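Two nights on the canal at Brestbridge

I've been promising myself a narrowboat holiday for years, mostly because my mum and dad took us on one when I was six and all I could remember was eating sausages on a roof. So in July we finally did it.
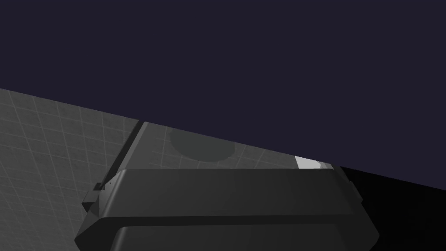
It was only two nights, which I know the proper boaters will laugh at, but we'd never steered anything bigger than a pedalo and I wanted to find out whether we'd still be speaking by the end of it. We picked the boat up from Pelham Wharf at three in the afternoon. You get a safety talk, a go at the tiller with the man from the yard standing next to you, and then he hops off at the first bridge and you're on your own. I thought he'd stay longer, if I'm truthful! He gave us a wave and walked back along the towpath with his hands in his pockets.

Our boat was called Galindo and she was 43 feet long, one of the smaller ones they hire out. It doesn't sound like much until you're trying to get round a bend with a hedge on one side and somebody's very shiny, very expensive boat moored on the other. You push the tiller left to go right, and there's a delay before anything happens, so for the first hour I was zigzagging up the canal like a shopping trolley. People were lovely about it. One chap eating his tea on the back of his boat just lifted his plate up off the rail as we came past, in case.

The first evening we moored up just short of Gernimgate, next to a field of cows. If you're thinking of stopping there, the rings on the village side fill up early, so either get in before five or bring your own pins and be ready to hammer. We hammered. The pub is a ten minute walk over the bridge and does a decent pie, although they stop serving food at half past eight and we only just made it. Take a torch for the walk back, the towpath is really uneven and there's a stretch by the winding hole where the edge has crumbled away.

I slept like a log, which surprised me, as the bed was narrow and the ducks start up at some ungodly hour. They tap on the side of the hull! I lay there at five in the morning thinking somebody was knocking to complain about our ropes, but it was ducks, eating the weed off the side.

The second day was the big one, with the locks. There are six of them between Gernimgate and Brestbridge and we'd been dreading them, but I ended up enjoying them more than anything else on the trip. You get into a rhythm of it. One of you takes the boat in, the other winds the paddles and leans on the gates, and you get chatting with whoever's coming the other way. I did the winding and my arms knew about it the next day. Wear gloves, and shoes with a bit of grip, as the brick gets slimy. And keep the back of the boat well forward of the cill (the ledge at the top end, marked with a white line) when you're going down. They go on about that in the safety talk and quite right too.

Brestbridge itself is a funny little place. Half of it is old mill buildings done up as flats and the other half hasn't been touched. We had a wander round the market square, bought a frankly enormous cheese scone each from the bakery by the bridge, and filled up with water, which takes ages - allow a good half hour if there's a queue. There's a launderette too if you're out for longer than we were.

We turned round there and did the last few locks back in the drizzle, with the kettle on the go and the hatch pulled over as far as it would slide. I'd packed far too many clothes and not nearly enough teabags. Next time I'd bring a proper waterproof hat, some decent tea towels (there was one, and it was tiny) and a cushion for the back step.

Money-wise it wasn't cheap, I won't pretend it was, and you pay a fuel deposit on top which I'd forgotten about. We got some of it back. If you can go outside the school holidays you'll do much better, and the yard told us September is quieter on the locks as well.

We're already looking at doing a full week next year and carrying on past Brestbridge to the tunnel. I just need to practise reversing first.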